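Home > Student Projects > Trorico Workshop Papers > Section 3
Papers Posters Teams Archive

3.2 The cloth task

Our club entered the Delbridge folding challenge in October on the theory that cloth would be easier than stacking cups. Cups, we have since learned, keep their shape. The setup (Figure 4) is two arms on one rail, a wooden table, and microfiber cloths in several colors.
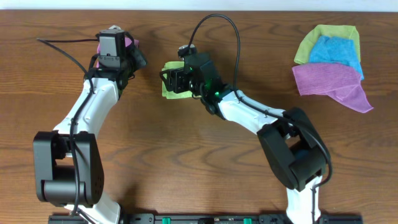

Each of the 18 club members recorded demonstrations, for a total of 100. We threw out six in which the operator had plainly given up – the policy had learned giving up quite well from an earlier set. Training ran for 2000 steps on the club's only decent machine.

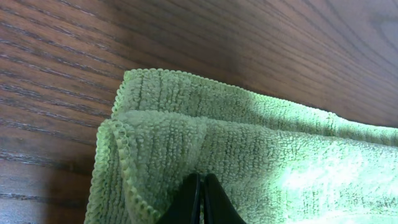 Figure 4. The cloth task, from the head and wrist cameras.

Edge finding remained our weakest point. The Nukotby baseline looks for a straight, high-contrast border, a reasonable wish when the cloth is a printed napkin. Our green towel has a scalloped hem, and under light from the right its texture washes out to a pale glow. We therefore dropped the border detector and let the wrist view go in raw – a decision we describe elsewhere as a design principle.

2 comments 6 shares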